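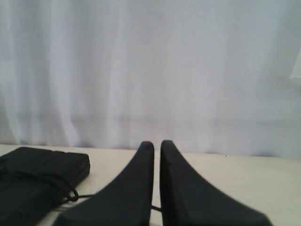

White curtain behind a pale tabletop.

Tinell Sheer Panel — white, rod pocket or hook tape

Back in stock as of Mon 12 July. Both lengths. The short one went fast last time so if you need a matched set for a wide window get it all in one order, we can't promise the next batch will be the same white.

What it is: a light, unlined sheer for living rooms, bedrooms, kitchens with a bit of space round the window. Lets daylight in, blurs the view from the street. Not a blackout. Not even close to a blackout. If you have a streetlight outside the bedroom you want the Clolen lining behind it, or a roller blind on its own bracket.

Sold as single panels. One panel = one piece of fabric. We get emails every week from people who thought it was a pair, so please read that line again before you check out.

Fabric
Polyester voile, plain weave, no pattern. Soft when you handle it, a little crisp out of the bag. That goes after the first wash. Doesn't fray much when you cut it but it does slide all over the table, so pin it or use clips.

Width
For a full look take the width of your rod and double it. One and a half times is OK if you like it flatter. Anything less and it looks like a bedsheet. Measure the rod, not the glass.

Length
Floor length or sill length. Both come with a finished bottom hem. If you're between sizes buy long and shorten it. Iron-on hem tape works fine on this fabric, low heat, press cloth over it. Wash the panel BEFORE you cut. It can draw up a bit the first time and you don't want to find that out after.

Hanging
Rod pocket fits rods up to 2 inches across. Hook tape version takes normal pin hooks or glider hooks, hooks not included. The tape has three rows of pockets so you can raise or drop the whole thing a little if your floor isn't level (whose is).

Goes with the Bergmann track, the slim Bergmann rod and most tension rods. Tension rods are fine for one sheer on its own. Don't add the lining to a tension rod, it will come down in the night and scare you.

Getting the creases out
Comes folded flat, so you'll have fold lines. Easiest way — wash it, short spin, hang it damp, pull the bottom edge straight with your hands and leave it alone. Steamer also good, hold it a few inches off. Iron only on the lowest setting and on the back. We've seen what a hot iron does to it and we can't refund that.

Care
Machine wash cool, gentle. Mesh bag if you have one. Take the hooks off first, all of them, one forgotten hook will put a hole in it. No bleach, it turns the white yellow over time. No dryer. Kitchen panels need washing more often then you think, the grease takes the dust with it.

Color note
White only in this batch. It's a cool white. Next to cream walls it can look a touch blue or gray on a cloudy day. If your paint is warm ask for the ivory swatch, ivory is due in October.

Wider jobs
Doing an office, rental or a whole house? We cut from the roll too. Jianguo Dong handles cut orders, send him rod widths and finished drops, in inches, and say which end you measured from. Allow 13 working days. Cut pieces can't come back so measure twice.

Returns
33 days, unwashed, uncut, in the bag. You pay postage unless we sent the wrong thing.

Item no. 696. Weights for the hem sold seperately, see below.

Comments

Malou Hjaltested
Bought four for a bay window. Nice and light. Took two washes before the fold lines went, but they did go. Would buy again in ivory.

Ívar Þrastardóttir
Does the hook tape fit the old Vovent gliders? Mine are the small ones with the square foot.

Heiðrún Hallgrímsson
Ívar, mine do. Bit tight going in but they run fine.

Skarphéðinn Bisgaard
Ordered one, needed two. My own fault, it says so right there. Second one arrived quick and the white matches.

Related items
Clolen lining, clip-on
Bergmann slim rod
Bergmann ceiling track
Vovent gliders, bag
Iron-on hem tape
Hem weights, sew-in
Tinell swatch card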